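Part-Time Leasing Assistant, Kenstead Office

Kollthorpe Property Rentals is looking for a part-time leasing assistant to work out of our Kenstead office, starting in October. We rent and manage furnished and unfurnished apartments, duplexes and a few single-family homes in Kenstead and Basow. This is a year-round position at 27 hours a week, and it includes every other Saturday morning.

The job is mostly showings and paperwork. You will answer calls and emails from people looking for a rental, set up appointments, meet them at the property and walk them through it. Back at the office you will check that applications are complete, call references, and get leases ready for Hubert Kaczmarczyk to sign. You will also do move-in and move-out walkthroughs with tenants and write up what you find.

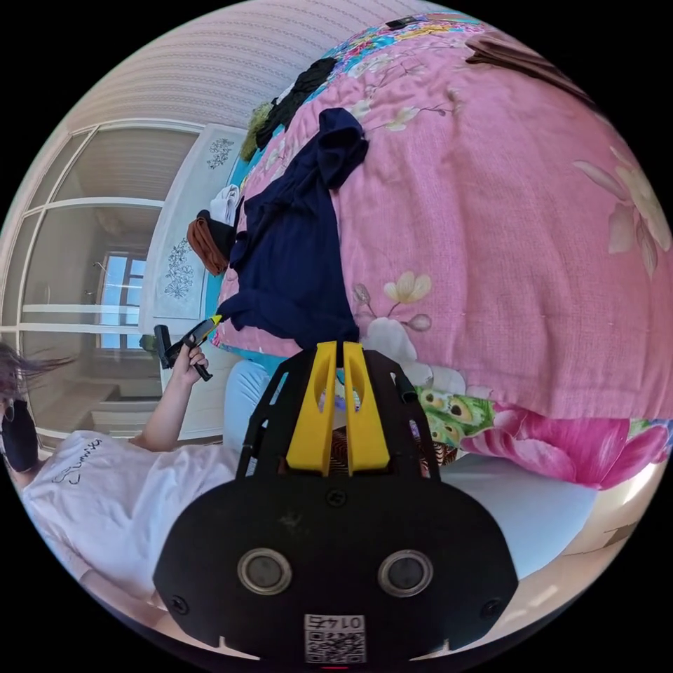
Quilt with magnolia-like flowers on a pink background.

What we need from you:

High school diploma or equivalent
A valid driver's license and your own car (we pay mileage between properties)
Comfort with stairs — several of our older buildings have no elevator
Clear handwriting and decent typing
Ability to pass a background check

A real estate license is not required to apply. If the work you end up doing calls for one, we pay for the course and the exam and give you time to study. Experience in leasing, hotels, retail or a front desk is helpful. A second language is a plus, especially for the Basow units.

New hires shadow another assistant for the first 10 showings, then switch places and lead the next 5 with that person along. After that you get your own set of keys and your own list. Most of the properties are within a short drive of the office. The Basow buildings are farther out, so we try to group those showings on Wednesday.

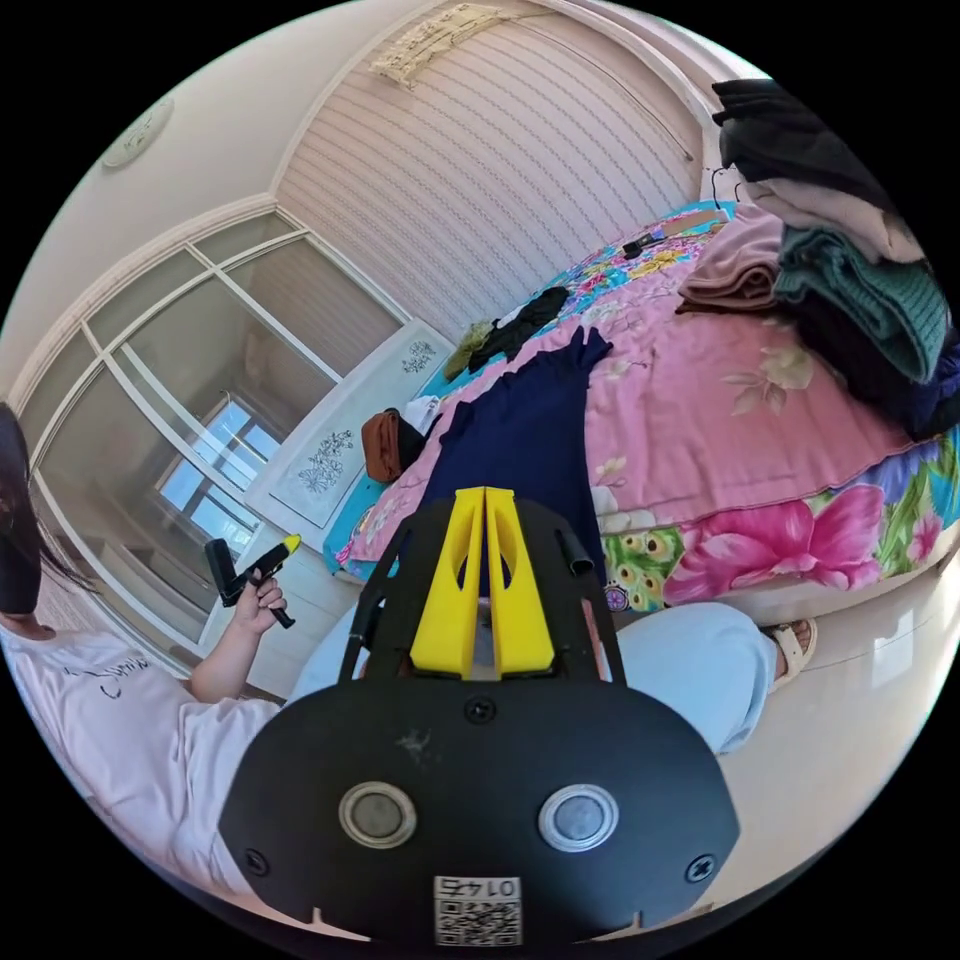
Edmund Czarnecka: "I came in with no rental background at all. The phone was harder for me than the showings. People call about a two-bedroom and want to know about parking, pets, heat, the deposit and the school bus in one breath, so I kept a sheet for each building next to the phone. I still use it. The end of the month is busy and you will be on your feet most of the day, but the first week after that is pretty calm."

Pay is hourly and is paid every two weeks. There is also a signing bonus of 800 dollars, half after your first month and half after your sixth. Part-time staff earn paid sick time from the first day. Office hours are 9 a.m. to 5 p.m., and evening showings are split among the staff by sign-up sheet. Mileage slips are turned in with your timecard.

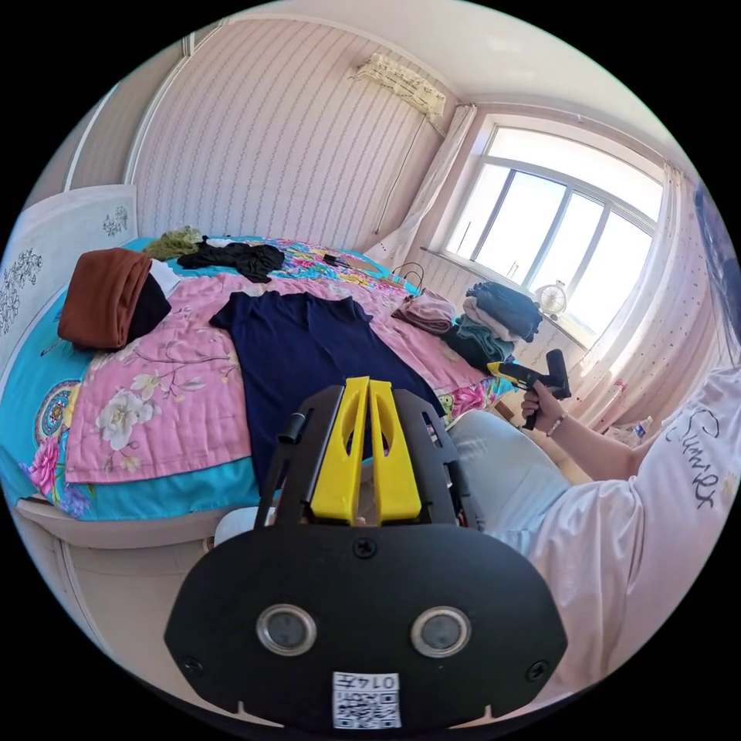 Can I apply if I rent from Kollthorpe now?
Current tenants are welcome to apply. You would not handle your own lease or do showings in your own building, and your rent would stay the same.

To apply, send a resume and a short note with the days you can work to Hubert Kaczmarczyk at the Kenstead office, or drop them off at the front desk. Please list two references who have worked with you. Interviews are in person and last about half an hour. We will call everyone we plan to interview, so include a daytime phone number. The position stays open until filled.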